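Cuaderno de taller – agosto, miércoles, 9:40
Evaluación del kit bimanual Broveo, puesto de cocina

Se reanuda la revisión del kit cedido por Broveo. El objeto de la sesión es determinar si la configuración de serie admite tareas de mesa sin modificar los soportes. El control se ejecuta con el paquete Saltov, versión 3, instalado ayer. La tarea de referencia consiste en trasladar las mazorcas de maíz de la cesta al plato gris. 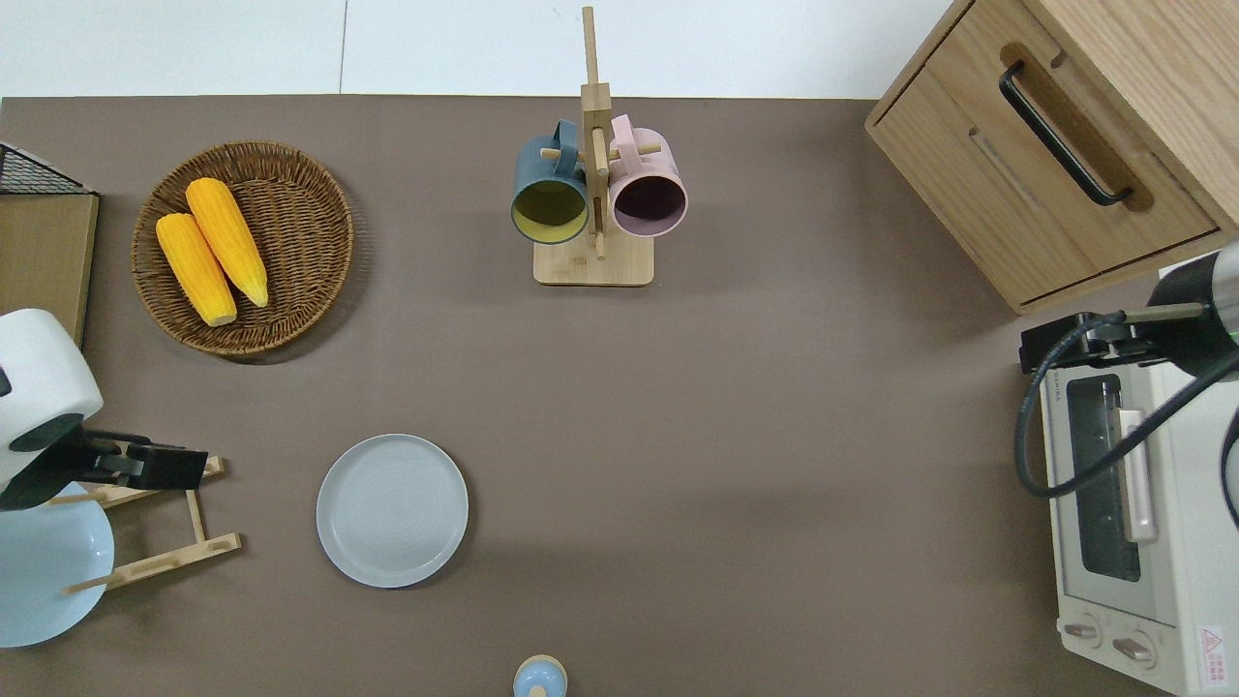

El presupuesto recibido asciende a 1,172 euros por brazo y año en concepto de mantenimiento, cifra escrita con coma de millares en el original; conviene pedir confirmación por escrito. La oferta no detalla el plazo de reposición de las pinzas ni el coste de los cables de recambio. El manual, de 513 páginas, dedica 19 a la calibración conjunta de ambos brazos, y el índice remite a un anexo que no figura en nuestra copia.

Pendiente: revisar el recorrido del cable del brazo derecho junto al horno y fijar un límite de velocidad sobre la zona de las tazas – el valor de fábrica parece excesivo para loza.

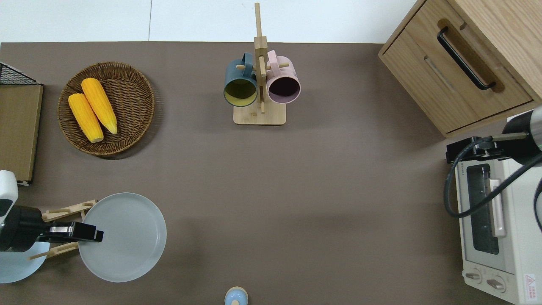 Hanne Kvaran objeta que la comparación con el kit de Jimemham carece de validez mientras no se empleen las mismas pinzas, y solicita que se aplace el informe hasta disponer de ellas. Se acepta la objeción. La petición de préstamo se tramitará por medio de Hallgrímsson.

Queda abierta la cuestión del anexo.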